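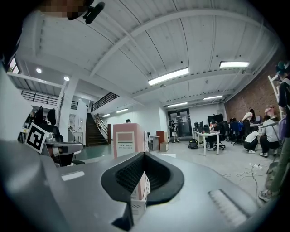 Why do tiles come in such strong boxes?

Have you ever tried to lift a box of tiles? I have, and my arms are still cross with me! Tiles are made of baked clay, so a stack of them gets heavy very quickly. They're hard too, but hard things can still crack if you drop them on a corner.

Cardboard helps with that. Rip an old box open and you'll usually find a wavy layer of paper squashed between two flat ones. All those little waves are full of air - a bit like a cushion - and they take some of the bump.

When we did our bathroom in Miltness, I stood the tiles on their edges in the box, like books on a shelf. They're less likely to snap that way than lying flat in a big pile.

Want to try it? Fold a strip of paper into zigzags, lay it between two flat sheets and press gently. Then see how many coins it'll hold. Mine managed 55 before it went flat!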